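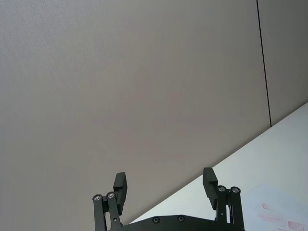
Fig. 1. Bright background, close view.

Unit 4: Light-colored surfaces – inspection and care
Handout for Room 206, Z. Asfaw

4.1 Background and contrast
A bright background shows dark edges well and pale residue poorly. Inspect a white surface twice, first from directly overhead and then at a low angle with the room lights on. Record the viewing angle with each entry. Marks found at only one angle are still entered.

4.2 Edges and seams
Where a white surface meets a gray one, use the straight edge between them as the reference line for the sketch. Seams between panels are drawn as single lines. Differences in gray between neighboring panels are noted as "lighter" or "darker" only; no color codes are needed at this level.
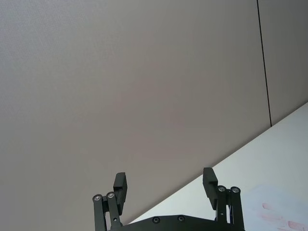
Fig. 2. White surface against gray panels. Faint pink marks at lower right; dark seam at upper right.

4.3 Marks
Describe a mark before naming its cause. Pale pink on white may be residue or marker stain, and the two are treated differently. Give shape, color and sharpness of outline, then test a small area:

Dry cloth, light pressure.
Damp cloth, clean water.
Damp cloth with mild soap, 100 ml of solution at most.

Stop at the first step that lifts color onto the cloth. Abrasive pads are not used on smooth white finishes. On matte gray panels, wipe in one direction – circular wiping can leave shiny patches.

4.4 Record sheet
Use one line per mark. Sheets go in the Tamance folder by the end of September.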